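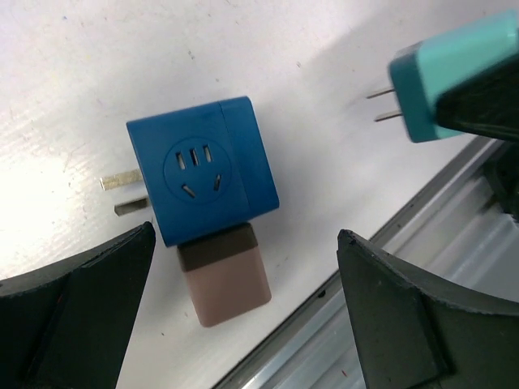 Chantal MacPherson told me I should throw the whole lot out and buy one good one. She had read my last post, the one about the hall closet, and her view is that a person who travels twice a year does not need a shoebox of plug adapters.

5 min read
May, by Chantal's least organized friend

She may be right, but I sorted the box anyway, and it took most of an evening. I'm writing down what I did in case it helps somebody with the same box.

The adapters have been piling up since my first work trip to Gedunport. I forgot to pack one, bought one at the airport, and paid too much for it. The next trip I forgot again. After that people started giving them to me. My sister gave me two in one Christmas stocking. The box they ended up in used to hold a pair of Findetti walking shoes, and it has been on the closet shelf so long that the lid has gone soft at the corners.

I cleared the white table, tipped the box out and started by pulling the things that weren't adapters. There was a phone charger for a phone I no longer have, a luggage key, a packet of earplugs and a receipt from a hotel laundry. All of that went in the trash except the key, which I am keeping until I find out what it opens.

Then I sorted by the prongs. I had tried this once before by country and it didn't work, because half of mine have no label and I was guessing. The prongs you can see for yourself. Flat ones went on the left and round ones on the right. Anything I couldn't place went at the back near the wall.

The blue cube was the first one I knew I was keeping. It has two flat metal prongs on the side and a round socket panel on the face with slots that take more than one kind of plug. It is the one I reach for when I'm packing in a hurry. The drawback is the shape. In a hotel room where the outlet is behind the nightstand, a cube sticks out far enough that you have to move the furniture. I have moved a lot of nightstands.

The teal one has two thin round pins, and I keep it for a different set of trips. I like that it's a color I can find at the bottom of a bag. I had a black one for years and lost it in at least three hotels, and got it back from two of them.

Color turned out to matter more than I expected when I was deciding. With two adapters that did the same job, I kept the brighter one. I left things behind far less often once I stopped buying black and white, because a white adapter in a white wall outlet is invisible when you're checking out at six in the morning.

Next I looked at condition. I'm not an electrician and this is only what I do at home. If the plastic was cracked, it went. If a prong wiggled, it went. If there was a brown mark around a socket opening, it went. One of them rattled when I shook it, so that went too. I don't put these in the kitchen trash. Our town takes small electrical things at the recycling center, and I have a paper bag by the back door for the next time I drive over.

The other thing I checked was which ones are adapters and which are converters, since I had them mixed together. A plain adapter only changes the shape of the plug. It does nothing to the voltage. I learned this with a Lencho hair dryer on my second trip, and the hair dryer did not come home with me. These days I look at the small print on whatever I'm plugging in. My laptop and phone chargers say they handle the full range, so a plain adapter is fine for them. For hair I use whatever the hotel has.

When I was done I had eight left. That still sounds like a lot to Chantal. My reasoning is that we are a household of four, and when all of us go somewhere there are four phones to charge and at least one of us has a camera battery as well. On our last trip we took too few and ended up with a chart on the back of an envelope of who could charge what and when.

They don't go back in the shoebox. I bought a shallow Priritwood tray with a divider down the middle, flat prongs on one side and round pins on the other. It fits in the second drawer of the hall dresser, with the passports. I'd been meaning to move the passports too. They were in the kitchen, under the takeout menus.

For packing, I now put the adapters in a small zip pouch and the pouch goes in the carry-on. I used to put them in the checked bag. Then my bag went missing for a day and a half and I had a dead phone and no way to call the airline about it.

I also wrote our last name on each one with a paint pen. Regular marker rubs off the smooth plastic within a trip or two. The paint pen takes a few minutes to dry and you need to leave it alone while it does, which I did not, so one of them has a thumbprint.

Chantal wrote back after I sent her the final count. She wants to borrow one for August.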